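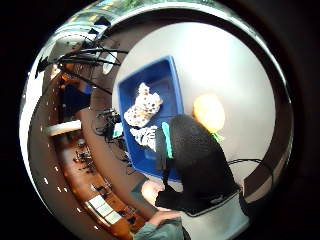
*Blue tray, spotted fabric item.*

**Credit transfer, exchange term** (R. Zamudio)

- 75 applicants, 32 places. Avness and Dosano only.
- Tapia rejoins in September.
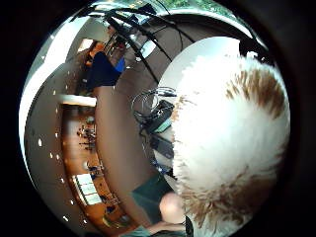

*White fur with brown patches.*

- Module codes: read out the 4 that changed.
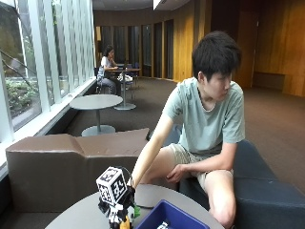 Each transferred module keeps its home code on the transcript. Codes must differ at a glance, like the black-and-white square patterns on the white cube. Pause for questions.

- Deposit is 200, paid through Rusitent.

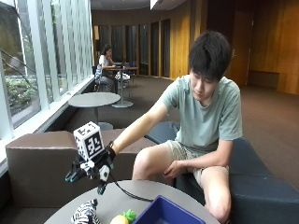

*Right arm extended, head down.*

- Grade conversion: go to handout.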